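How a Robot Learns to Open a Door
Our visit to the open day at Clirden

By Viktória Szabó

Do you remember how you learned to open a door? Probably you do not. You were very small, and the handle was perhaps higher than your nose. One day you pulled it down, the door moved, and after this you never had to think about it again.

For a robot it is much harder. On September 24, 2023, I went with a group of 18 children to the open day at Clirden, a robot laboratory, to find out why.

A house inside a computer

We expected to see a big hall full of machines. But the first stop was a quiet room with big screens, and on the screens was a house. It had walls, floors, furniture and doors, and all of it was drawn by a computer. This is called a simulation. It is a little like a video game, but the player is a robot program.

Rahel Riedl showed us the demonstration. She is an engineer and she has built many of these rooms. She calls this house Kostari, and the robot program that practices in it is called Inda.

"Inda has no body in there today," she told us. "We look only at what the program has to understand before it can do anything."

She moved the view through the house until we stood very near to a dark red-brown door. It was partly open, with a black handle, and we could look past it to a wall and a small wastebasket on the floor. 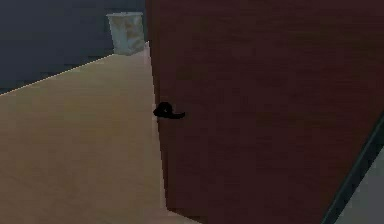 What the robot has to find out

You look at a door and you know at once it is a door. A computer gets only a lot of tiny colored points, which are called pixels. From these points it must answer several questions.

Where does the door stop and where does the wall begin? This is not so easy when both are dark. Where is the handle? Is the door open or closed, and how much? If the robot believes that the door is closed and it is already a bit open, it will reach for the handle in the wrong place.

Then come the questions about moving. Must the handle go down or turn around? Must I push or pull? Where should the robot stand so that the door does not hit it? A boy in our group said that he sometimes gets this wrong too, at the supermarket. Rahel said that she also does.

Why not practice on a real door?

Natalina, who is nine, asked this, and it is a good question. There are two answers.

The first one is time. Inda tried the doors 3,000 times in one night, on many computers together. With a real door and a real robot you would need weeks for this.

The second one is safety. A robot arm can be strong and heavy. When it makes a mistake in the simulation, nothing breaks. Rahel presses a key and the room is again like before.

In the first test, Inda opened a door only 400 times out of 758 tries. Rahel was happy with this number! Every mistake is saved, and the program uses it to get better.

A room is more than a door

After the door, we traveled to a living room. A robot at home will not only open doors. It must also drive between the furniture without bumping into it. 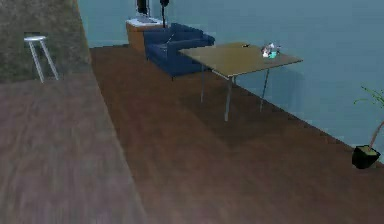 Rahel asked the children to plan a way for the robot from the dark blue armchair to the potted plant. They pointed with their fingers in the air and discussed for a long time. Some wanted to go straight under the table. But is the robot low enough? Does it fit between the metal legs? Others wanted to go around, which is longer.

The program must make the same kind of plan. It also has to learn that things have different shapes but the same name. The white stool and the blue armchair are both for sitting, and they do not look like each other at all. You learned this as a baby by seeing many chairs. A robot program has to see many chairs too.

The same door, another look

Before the end we went back to doors. Rahel wanted to show us one more difficulty. When you turn your head or bend down, a door still looks like a door to you. But for the computer almost all the pixels have changed. Straight lines become slanted, and a tall rectangle can become narrow at one end.
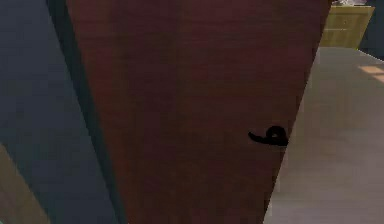

A door can look much narrower at the bottom when it is seen at a steep angle.

So the program has to practice with many views – near and far, from left and right, tilted and straight. Also the colors and the light are changed. If it knew only one view of one door, it would be lost in your home.

Try it yourself

You can play this game at home with a friend. One of you is the robot and closes the eyes. The other one is the programmer and tells the robot how to open a door, using only short commands like "left hand up" or "one small step forward." The robot may do only what it hears. Go slowly, and choose a door that is not near any stairs.

Some words to remember

Simulation: a world made by a computer, where you can test things.
Pixel: one tiny colored point of a picture.
Program: a list of commands that a computer follows.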